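3.2 Gathering the Demonstrations

Once the task list had been settled, we turned to the part of the project that took up most of our time and, we are happy to say, gave us most of our pleasure as well: sitting people down at a table and letting them show the learner how ordinary things are done. All of the examples used in this paper were made by people working with hand-held grippers, one in each hand. We had tried steering the arms from a distance in an earlier study (the Histavia set, described in Section 2), and while that approach has its friends, our demonstrators found it slow going and tended to grow stiff and overly careful after a while. With the grippers in their own hands they settled down quickly, and their movements came much closer to the way they would handle the same objects at home.

Figure 2 shows the cup dispenser task, which we came to think of as the most instructive of the whole Roltwood collection. The dispenser stands upright on the table with its stack of white cups nested inside the clear cylinder, and the demonstrator works with a gripper on either side of it. We like this task because the two hands have such different jobs to do over the course of an episode, and because a clear wall with white cups behind it is a hard thing for a vision model to read well. 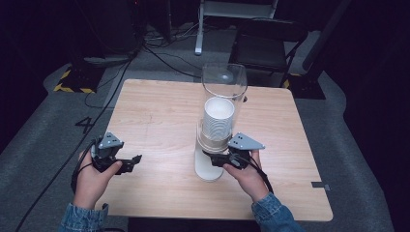
Vol. 2, No. 2, p. 52

Figure 2. Cup dispenser task, from the demonstrator's side of the table. The jaws of the right gripper meet the lower side of the dispenser's ring, while the left gripper is held over the bare tabletop.

Each demonstrator was given a short spoken introduction and as much practice as he or she cared for, and we kept none of the practice runs. After that we recorded 200 episodes of the dispenser task, moving the dispenser to a new spot on the table between episodes so that the learner could not simply memorize one path through the air. We asked people to work at whatever pace felt natural to them, and we did not correct their style. Some liked to steady the base first and some went straight for the ring, and we kept both kinds, trusting the policy to make sense of the variety.

Episodes in which a cup fell to the floor were set aside in a separate folder and labeled by Kornél Bakos, who went through every one of them by hand. They play no part in the training described in Section 4, but we return to them in Section 5.3, where they serve as a test of whether the model can tell a failed attempt from a good one.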